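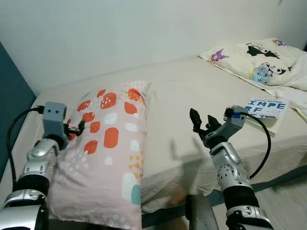 Bedroom duty at the Wimeck test flat: two arms, two pillows and one fitted sheet.

WIMECK PUTS GRIPPER FINGERS TO BED, AND PICKS A WINNER

Bastotberg, October -- Robot grippers are usually tested on blocks, which hold still and have corners. Wimeck has spent the past month testing them on pillows, which have opinions. The results of its first soft-goods comparison are released today.

The company ran two sets of gripper fingers on the same two-armed robot: its own tapered Zumel fingers, and the broad padded ones it has been selling quite happily for years. Each set made 300 attempts at taking hold of a pillow on a made-up bed and moving it to the other end. A hold counted only if the pillow arrived with its case still on.

The Zumel fingers managed 237. The padded fingers managed rather fewer, and the sales department has asked that the figure be kept for the full report.

Most of the failures, with either set, came down to the pillowcase. A narrow tip gets into a fold of cloth easily enough, but it can also come away with a neat pinch of cotton and no pillow whatsoever. Wimeck logged 41 of these with the Zumel fingers and calls them "empty pinches". The remaining misses were dropped pillows, plus a handful in which the arm went confidently for the sheet.

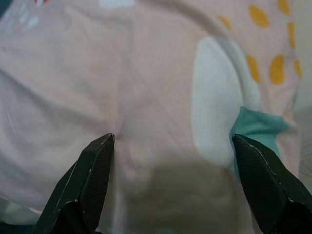
Close work on printed pink fabric, from the wrist camera.

The trial also compared camera positions. With the head camera alone, the controller could find a pillow but was vague about where the cloth ended and the filling began. Adding a camera at each wrist helped a good deal, particularly with creases, although the gripper's own shadow was mistaken for a fold often enough to be annoying. A software change now deals with most of that.

The controller was supplied by Bukhari and ran at two speeds. The slower one took 23 seconds per pillow and was the more reliable. Wimeck accepts that most people can move a pillow in less, and without a calibration routine.

Patterned bedding was chosen deliberately. Plain white cases gave the cameras very little to go on, and the early runs with them have been quietly retired.

Zumel fingers will be offered to existing customers first, along with the test procedure, so that anyone with a bed and a spare afternoon can check the results. The next round will cover duvets. Wimeck is making no promises about duvets.

Comments (3)

gantry_lane
Did you try the padded fingers on the slow setting too? Otherwise it's hardly a fair fight.

Wimeck press desk
Yes, both sets had half their attempts at each speed. It's in the full report, along with the figure sales would like us to forget.

M.P.
My teenager's success rate at this is nought out of 300. Where do I order?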